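Filed under: Student Work / Environmental Studies / Term Projects

Light at Night and Sleep in Apartment Buildings
Group report by Nesma Filali, Umesh Negi and Younes Lahlou
Advisor: Shaimaa Metwally

1. Background

Our group wanted to know whether people who live higher up in apartment buildings are bothered less by outside light than people on the lower floors. Umesh lives on the second floor of a building on Abernathy Street and has a streetlight level with his bed. Nesma lives on a high floor and had assumed she had no problem at all. Most of the articles we read for class dealt with light pollution and astronomy or wildlife, and only a few had anything on bedrooms.

2. Method

We wrote a paper survey with 6 questions and left copies in the lobbies of 5 buildings in the Fonside and Prevton neighborhoods during November. Fouad Kamel, who manages two of the buildings, let us put a return box next to the mailboxes. We got 196 usable surveys back. A survey was left out if the floor number was missing, which happened more than we expected. On the first version the floor question was printed at the bottom of the back side, and we moved it to the front after the first week.

The questions asked for floor, direction of the bedroom window, type of curtain or blind, usual bedtime, how often outside light made it hard to fall asleep, and what the main source of the light was.

We also took readings with a light meter borrowed from the physics lab. These were done in 3 apartments, at 10 p.m. and again at 1 a.m., with all inside lights off and the meter held at pillow height.

3. Results

People on the lowest floors complained the most, as we expected. They mostly named streetlights, parking lot lights and car headlights. On the middle floors the complaints dropped off.

The top floors were harder to sort out. Fewer people there said they had trouble falling asleep, but those who did often had no curtains at all. Several wrote in the margin that they had never bought any because no other building looked into theirs. The light they named was more general: office towers, the glow of the sky, and the sign on the Tenska building. 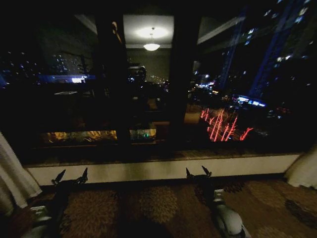 Another group of answers did not fit our categories. These people said the light that kept them up came from inside the building, such as a hallway light under the door or a roommate's lamp in the next room. We had no box for this, so they wrote it in under "other." We counted them separately and did not use them in the floor comparison.

The meter readings agreed with the survey in the low apartment, where the level was nearly the same at both times. In the other two it was lower at 1 a.m. The meter is not very accurate at such low levels, and the last digit kept changing while we held it, so we wrote down the middle value.

4. Problems

People who sleep badly may be more likely to fill out a survey about sleep. We also did not ask about age or work shifts, and Ms. Metwally pointed out that a night worker would answer the bedtime question very differently. Younes entered all the surveys by hand and found a few where the handwriting could be read two ways.

5. What we would change

We would add a question about light from inside the home and take readings in more apartments, including some with blackout curtains. We would also run the survey again in June, when it gets dark later and people leave their windows open.

The blank survey and the table of meter readings are attached at the end.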